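Storage Project, Final Report
Jun 4, 2015

I picked baskets because my room in Berge was a mess by February, and I wanted a project I'd really use. The plan was simple — take a plain white plastic basket with square holes in the floor and see if it could replace my desk drawer.
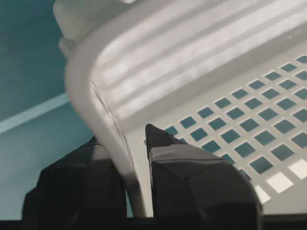

My first try was pens and chargers. Pens poked through the holes, so I moved them to a mug and gave the basket to socks and cables instead. Way better!

I tried three layouts over eight days and wrote down how long I spent hunting for stuff each morning.

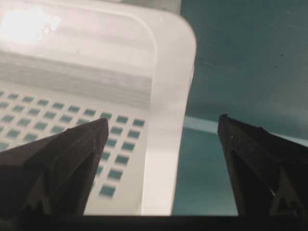 Layout 2 won by a mile (cables rolled up at one end, socks at the other). My roommate borrowed the idea for her shelf, so I'm calling that a success too.

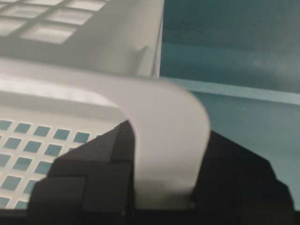
What I'd change

I'd start with a smaller pile and label things sooner.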